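How to Wash, Sort and Check a Big Batch of Secondhand Building Blocks

Every July our street has its swap weekend, and every July I come home with a tub of toy building blocks I did not plan on. Last year's tub cost me 16 dollars and had a very respectable amount of dried juice in it. I've cleaned enough of these by now that I have a routine, so put the kettle on and I'll take you through it.

Start with the sink. Fill it with warm water, the kind you'd be happy to hold your hands in, and add a good squirt of plain dish soap. Don't go hotter, because some plastics will warp on you and then they never sit flat again. Let everything soak for 70 minutes while you do something nicer. Blocks that are stuck together can go in that way (the soap often helps loosen them), but pull them apart before you start scrubbing!

For scrubbing I use an old soft toothbrush. Go in circles around each stud, then turn the block over and get into the underside, where the crumbs live. Rinse under the tap, shake hard, and lay the blocks out on a towel with the open side down. I leave mine overnight, and if the weather is damp I give them the next day too.

Once they're dry, clear yourself a big table. I like a smooth, pale one, where a bit of leftover grime shows up nicely, and I spread things well apart so I can get at every side. Red, green and yellow are the colors I start with. 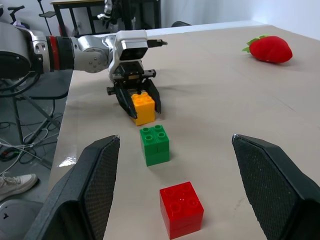 Aurelia Iordache wrote in to say she skips the towel and dries hers in a mesh laundry bag hung over the bathtub, giving it a squeeze and a tumble whenever she walks past. She also puts any block with a sticker on it to one side before the soak, and wipes those by hand with a damp cloth so the sticker doesn't lift.

I've added the sticker tip to my own routine, and I thank her for it. I did lose a very sweet little fire station door that way.

Now for the checking, which I find oddly restful. Pick up each block and run a thumb over the studs and down the corners. You're feeling for chips, bite marks and anything sharp. Then press it onto a block you already trust and lift it off again. It should hold with a gentle push and let go without a wrestling match.
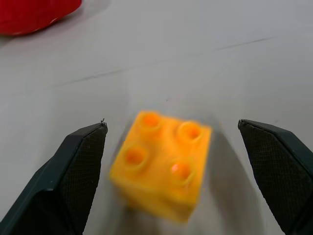
Anything that fails goes into a jar by the back door, and I don't feel bad about it. A cracked block will only pinch somebody's finger later on.

Sort by size first and color second. I did it the other way for years, and the children would dig through a whole bin of one color looking for a single small square. Now I use 5 shallow trays, with the little ones on top, and a strip of masking tape on the front of each to write on.

Give the tub itself a wash while the sink is still full, and dry it well before anything goes back in.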